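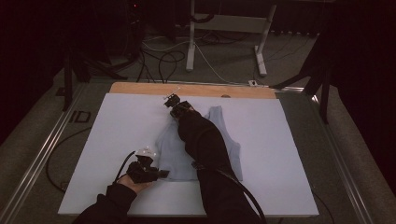
A pale blue-gray tank top laid out on a white board.

Bodcombe Clothes Swap – your questions

How does the swap work?
You bring clean clothes you don't wear anymore, I give you a token for each piece, and you spend the tokens on whatever you like. Leftover tokens are good at the next swap, so please don't panic-grab a scarf on your way out (I've done it, I own the scarf).

How much does it cost?
Entry is $6, and that goes straight to the hall rental. Kids get in free.

When's the next one?
We run 2 swaps a year, one in summer and one in November. The summer one is July 17, 2018, in the back hall on Burnska Street. Doors open at ten.

What can I bring?
Tops, pants, dresses, coats, shoes with some life left in them. Tank tops and T-shirts go really fast in summer, so bring those! No underwear or swimsuits, please.

Does it have to be ironed?
Nope. Washed and dry is all I ask. A few wrinkles never stopped me from taking home a good shirt.

There's a tiny hole in my sweater. Is that OK?
If it's small, pin a note on it and I'll put it on the mending rack. Those pieces are free, no token needed – I found my favorite cardigan there.

Can I try things on?
Yes, there are curtained corners by the stage. The line gets long before lunch.

What happens to the stuff that's left?
I box it up for the thrift store. Last year we swapped 1,051 pieces and only had 200 to pack, which made me very happy (and my back too).

Where do I park?
Behind the library. The spots out front fill up early.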